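From: Triin Ramanauskas
To: Plorkton hair and colour list
Date: January 29, 2022
Subject: Re: purple shampoo is making my ends grey

> I have been using the Molefe purple shampoo since December and my
> ends are going a muddy grey while the roots stay yellow. I leave it
> in for 20 minutes. Should I switch to a toner? I have seen people
> recommend Osora but I'm scared of it.

Hello all,

Twenty minutes is too long, in my opinion. The ends of bleached hair are more porous than the roots, so they take the violet first and they keep it. With the same shampoo I do 3 minutes on the roots only, and I let the foam run over the ends when I rinse. Once in a week is enough for me, the other washes are with a plain shampoo.

For the grey which you have already, I would not put any more colour over it. Wash two or three times with a clarifying shampoo and use a good conditioner afterwards, the cheap one from Posgate is fine. Mine came out slowly. I was a bit sad about it for a week, then I forgot.

About Osora: I have used it four times and it did not hurt my hair, but I must say I mix it weaker than the leaflet says and I test it on one strand behind the ear. The leaflet says 30 minutes. I rinse my strand at 17, dry it and look at it near the window, because under the bathroom lamp everything seems warmer – this mistake I made already, and I went to work with lilac hair. My boss was very polite.

If your roots are yellow like the inside of a banana skin, a violet toner will be okay. If they are more orange, you need blue, and maybe one more round of lightening first.

It helps also to decide which white you want before you open the tube. My own hair is now a soft beige, much like the oval pad on top of the white cylinder in my picture, and many people would stop there. I want to go closer to the table top, this pale white with some blue in it. My sister thinks it will make my face look tired. What do you others think, for somebody with pink skin and dark eyebrows?

Greetings,
Triin
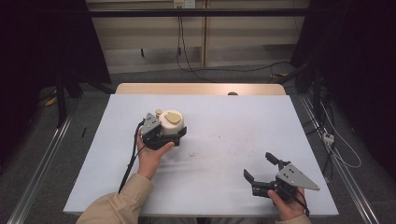
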